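We use cookies to make this site work better. By continuing to browse you agree to our cookie policy. OK

Salt Dough, Take Three (and This Time They Survived the Oven)

Posted on 23 August 2016 by the mom at Grusel Street Crafts

Okay friends, who else is scraping the bottom of the craft barrel right about now? School starts back in 7 days at our house and I have two kiddos who have already painted every rock in the yard. Every. Single. One. So I dragged out the flour and the salt and decided we were going to make salt dough ornaments again, even though our first two tries this summer were a bit of a disaster. 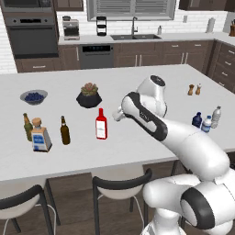 Let me back up. The first batch was in July, the week it rained and rained, and I did what I always do and guessed at the amounts. The dough was so sticky that my youngest had it up to her elbows and then in her hair (bath time at ten in the morning, anyone?). We baked it anyway and every piece puffed up like a little pillow. My son's turtle looked like a dinner roll. He was very nice about it, but I could tell he was let down.

Second batch, I went the other way and made it too dry, and then I got impatient and cranked the oven up to 300 so we could paint before lunch. Cracks everywhere! Brown edges too. So we ended up with a tray of things that looked like they'd been dug up out of the desert. My daughter called them her dinosaur bones and hung on to them, so I guess it wasn't a total loss.

So, batch three. I finally measured. Here's what went in the bowl:

2 cups plain flour
1 cup table salt (the cheap fine kind, don't waste the good stuff)
3/4 cup lukewarm water, added a little at a time

Stir the flour and salt together first, then start pouring in the water slowly. You may not need all of it. Once it comes together, dump it out and knead it for a good long while, until it's smooth and feels like the store-bought play stuff. This is a great job for a kid with extra energy. Mine took turns punching it.

Roll it out pretty thin, a quarter inch is plenty. We used parchment paper under it so we could slide the whole thing right onto the baking sheet — no more stretched-out stars from trying to peel them up with a spatula. Then go to town with cookie cutters. Poke your ribbon holes with a drinking straw before you bake, and make them bigger than you think you need. We ended up with 17 ornaments from one batch, plus a snake, plus something my daughter says is a cloud.

Now the baking. I have seen people swear by 270 and I have seen people swear by 300, and after what happened with the dinosaur bones I am done with 300 for anything this thin. I don't even go to 270. I set mine at 200, flip everything over after the first hour, and leave it in for another hour or two until it's hard all the way through. Yes it takes forever. We read library books and had a popsicle. If the middle still feels soft when you press on it, put it back in.

Let them cool all the way before you hand over the paint! I mean it. We used regular acrylics from the Illeditz kit my sister mailed us, which has a really pretty teal in it that was gone in one afternoon. Washable paint works too if your kiddos are little, it just comes out chalkier and you'll want to seal it. I sealed ours with two thin coats of Drater gloss, front and back, and did that part myself on the porch after bedtime. Skip the sealing and they go soft the minute the weather gets muggy. Ask me how I know.

A few more things I scribbled down while we were working:

You can color the dough before you roll it. A few drops of food coloring kneaded in by hand, and wear gloves unless you like green fingers.

Glitter goes on while the paint is still wet. Also glitter goes on the dog.

Leftover dough keeps overnight in a zip bag, but by the second day ours was weepy and gross so I tossed it. And keep the raw dough away from your pets, all that salt is really bad for them.

Handprints work great with this same recipe, just roll it thicker and give it more oven time. I did one for each kid and wrote the year on the back with a toothpick. My daughter's came out with six fingers somehow (she wiggled) and I love it more than anything in my house.

We're giving most of the stars to the grandparents and the rest are going in a box for the Christmas tree. My son wants to try making a whole chess set next. I told him let's start with checkers!

Next up I want to try the Isah air-dry clay I keep seeing at the craft store, mainly so I don't have to run the oven in August. If you've used it, does it crack? Leave me a comment and tell me, and tell me what you all are making to get through this last week too.

17 comments | 270 shares

Get new crafts in your inbox! Enter your email to sign up for the newsletter.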